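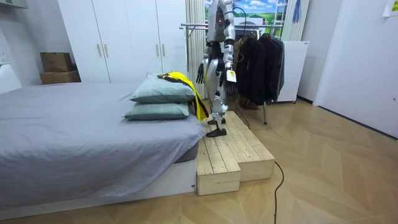
4.3 Before you power the legs

Posted by Fidel Figueroa in March
4 min read

The Corosia will stand wherever you put it, and it has no opinion on whether that was wise. Go through these steps at the start of every session, including the second one after lunch.

1. Walk the cable from the robot to the wall. Lay it where neither you nor the robot plans to step. Plans change, so look again before each run.

2. Push down on any raised surface with both hands. If it rocks, fix it. Folded cardboard under a corner is a confession, and Ruxandra will find it.

3. Set both feet fully on the same level. Keep toes 60 mm back from any drop.

4. Let the arms hang. Check that each hand can open without touching bedding, clothes or furniture.

5. Agree on who holds the stop button. That person holds the stop button — no phone, no coffee, no clipboard.

6. Say "live" out loud, wait for an answer, then enable the legs at low torque.

CAUTION: Never catch a falling robot. Press stop and step back. Mevton can order a new knee joint. Your supply is limited to two.

NOTE: Hangers and loose sleeves catch fingers. If a garment isn't part of the task, move it out of arm's reach.

NOTE: Log every stop, even the embarrassing ones. Duygu's log has 400 entries and she is still employed.

Steps down are covered in 4.4. Don't try one until Ovidiu has signed your sheet.

11 comments | 6 shares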